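Category: Parties and Elections / Working Papers

4.2 What the smaller parties did with their conventions

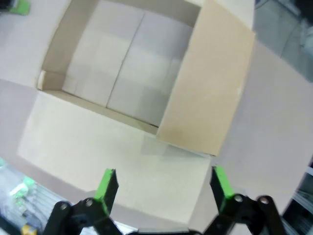 Figure 3. Open cardboard box on a pale grey tabletop, viewed from directly above.

It is tempting, when one has sat through as many party conventions as I have, to suppose that they are all much alike, and that the real business has been settled in a back room long before the first delegate finds a seat. I held that view myself for a good many years. The material gathered for this section has made me a little less sure of it, and I hope the reader will bear with me while I explain why.

We sent our questionnaire to the local branches of two minor parties in the Mellor district, and 57 branches were kind enough to reply (several at great length, for which I remain grateful!). Of these, 29 said that their delegates had changed their minds on at least one motion during the convention itself. That is a good deal more movement than the older writing on the subject would lead us to expect, and it sits awkwardly beside the claim made in Section 2 that delegates arrive with their votes already promised.

The replies from the Clindis branches deserve a word of their own. Clindis members meet in October, well after the larger parties have packed up their banners and gone home, and they seem to treat the gathering partly as a family reunion. Motions are read aloud in full, amendments are taken from the floor, and lunch runs late. One branch secretary wrote that the best arguments she heard all weekend were in the queue for tea, and I can well believe it.

I should add a caution. Our replies came from branch officers, who tend to be fond of their party and generous about its habits, and a survey of ordinary members might read rather differently. The Prenent survey, whose coding scheme we borrowed, had the same difficulty and dealt with it by interviewing a second member in each branch. We had neither the time nor the train fares for that, so the figures in this section should be read as the officers' own account of events. The voting records themselves are taken up in Section 4.3.

© Vevex Papers, June 2022 | Contact the editors | Back to top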